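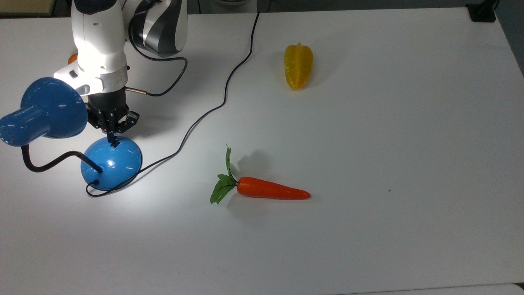 Lleucu Prothero has run the Eynon Short Film Weekend for 13 years, first from a hired room above a bus garage and now from the old chapel hall on the hill. This year it received 396 entries, the most it has had. We spoke in the hall kitchen while she sorted through accommodation forms.

"I read every form myself," she said. "People think it's the films that take the time, but the films are easy. You sit down and watch them. Finding out who needs a lift from the station and who can't sleep in a room with a cat takes weeks."

Prothero trained as a sound recordist and came to programming by accident. A friend who ran a small film club in Waltita fell ill and asked her to choose the spring season. She chose six films, four of which were in languages she did not speak, and the audience went down by half. "The half that stayed were very keen, though. Some of them still come here."

The festival only takes films under 20 minutes. She has been asked many times to add a feature strand and has always refused. Features need distributors, she said, and distributors need phone calls. The hall also has hard chairs.

The budget is small. The local council gives £3000, which pays for the projector hire and most of the printing. The rest comes from ticket sales and from Vino, the wine bar on the square, which lends its back room for the opening night and gives the festival a share of the takings. Prothero does not pay herself. She teaches three days a week in a college and does the festival work in the evenings from January onwards.

Submissions closed in March. Each film is watched by two people, and if they disagree it goes to a third. For the last four years the third viewer has been Liudmyla Marchuk, an editor who first came to Eynon with a film of her own and stayed on to help with the subtitles.

"Liudmyla is stricter than me," Prothero said. "I'll forgive a film a lot if the sound is good. She won't forgive a bad cut. We've had some long evenings over that."

Marchuk joined us for part of the conversation and did not dispute this. "A short film has no room for a scene that is only there because it was expensive to shoot," she said. "I watch the ending first in my head. If I can guess it after two minutes, I write that down."

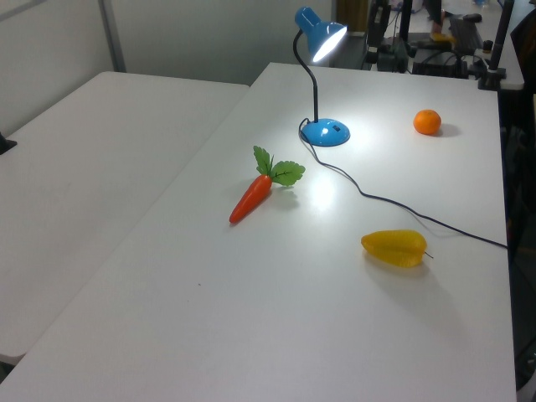
A lit desk lamp, with a toy carrot and pepper on the table.

The selection for this year includes a strand of films made without dialogue, which was Marchuk's idea. The longest of them is Etitz, a 17-minute film about a ferry crossing, told entirely from the car deck. Prothero was doubtful about it at first. She watched it on a laptop and found it slow, then watched it again in the hall with the speakers up and put it in the Saturday slot's place of honour, last before the interval.

The hall seats 187 with the gallery open. It was full for two screenings last year – both of them the programme made by local schools – and Prothero expects the same again. She would like the other sessions to be busier. Around a third of the audience travels in from outside the area, and she thinks the last bus, which leaves before the late screening ends, puts off a good many more.

I asked whether she had thought about handing over to somebody else.

"Every year, in the week after," she said. "Then the first envelope arrives. People still send discs, you know. I have to borrow a machine to play them."

Passes can be booked until 8/21/24. Single tickets will be sold at the door, cash or card, and the gallery is reached by stairs only.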